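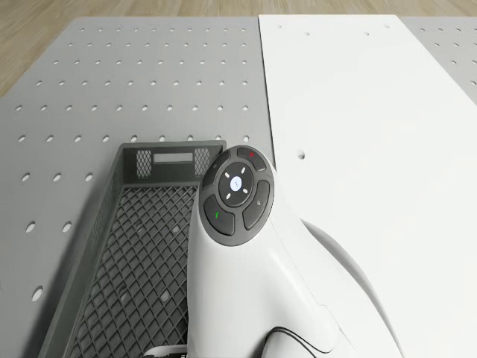
Gumerance Support Desk - reviewed October

Frequently asked questions: Kestia water meter portal

Who can register for the portal?
Any account holder in the Skultby service area with a digital meter. Properties still on a mechanical meter are billed on a manual reading and have no portal data to show.

Where do I find my meter number?
It is stamped on the brass collar under the lid and printed on the second page of your bill. Enter all digits, including leading zeros.

How often is usage updated?
The meter logs hourly and transmits once a day, usually before 6 am. Readings appear in the portal by midday. If a transmission fails, the meter stores up to 100 days of data and sends it at the next attempt.
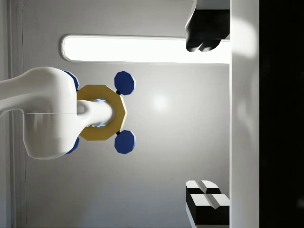 White arm with a yellow eight-sided collar and dark blue pads.

What triggers a leak alert?
Continuous flow of 16 litres per hour or more, overnight, on two consecutive nights. Garden irrigation on a timer can trigger the same alert. You can set an exclusion window under Preferences.

My usage is shown in kilolitres. Can I change this?
Yes. Select litres under Display. Bills are always issued in kilolitres, rounded down - the remainder carries over to the next quarter. 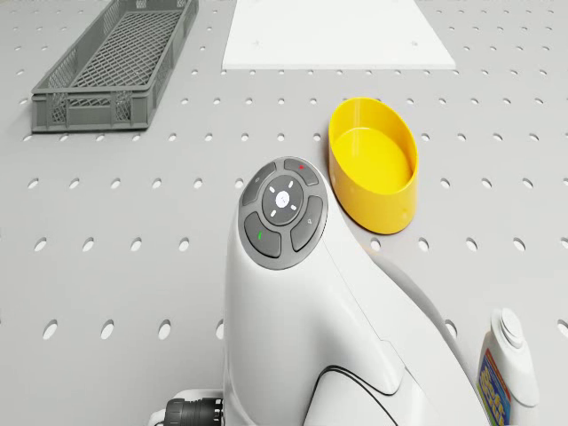
The carried amount is listed on the bill as "balance forward" and is not charged twice.

Why does the portal show error 1764?
The meter number and the account number do not match. This is common after a meter exchange. Allow one full billing cycle, then contact us.

Can I export my data?
Hourly data can be exported as a CSV file, for a maximum of 73 days per file. For longer periods, export in sections.

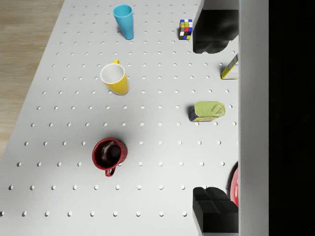

Times in the file are in standard time all year and are not adjusted for daylight saving.

Does the portal work with the Yin home display?
Yes, with firmware 3 or later. Pair the display from the Devices page. Older units show daily totals only.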